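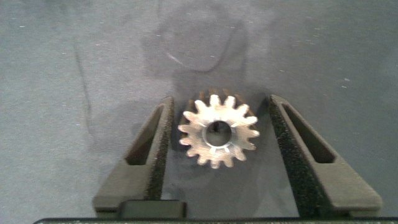

Henholm council extends Tedesco's e-scooter trial to August

1/21/20

Henholm council has given Tedesco another seven months to run its hire scooters in the town, despite a report from its own officers that found the company had missed two of the targets set when the trial began.

The extension was agreed at a meeting of the transport panel and runs to the end of August. Tedesco may keep 400 scooters on the private estates, campus paths and dockside land covered by the trial, but its request to add a further 60 at the railway station was turned down.

Officers told the panel that 129 complaints had been logged against the scheme, most of them to do with scooters left across footpaths and dropped kerbs. Under the original terms, the company had to move a badly parked scooter within 3 hours of a report. The officers' paper says it did so in fewer than half of cases. The company was also late in handing over its trip records, and when they did arrive they were in a format the council could not read.

Tedesco said it had since hired more staff to collect scooters at night and would now send its records each month. It did not say how many staff had been taken on.

The new terms are tighter than the old ones. Scooters must be parked in marked bays, and a rider who ends a trip elsewhere will go on being charged until the scooter is moved. The council can cut the size of the fleet at two weeks' notice. Tedesco must also pay for the bays, which it had asked the council to share.

Amimia, the smaller firm that bid against Tedesco for the Henholm trial, has asked to see the officers' full report. It argues that it lost out on the promise of a parking record Tedesco has not kept, and that the work should have been put out to bid again. The council says the first agreement allowed for one extension and it was free to use it.

Comton, which shares a boundary with Henholm, has so far kept hire scooters out altogether. Its transport team sat in on the meeting and is due to report to its own councillors in the spring. Tedesco's app switches the motor off at the Comton boundary, and several of the logged complaints concern scooters left there.

Riders with unused credit do not need to do anything. Prices stay as they are until the new bays open.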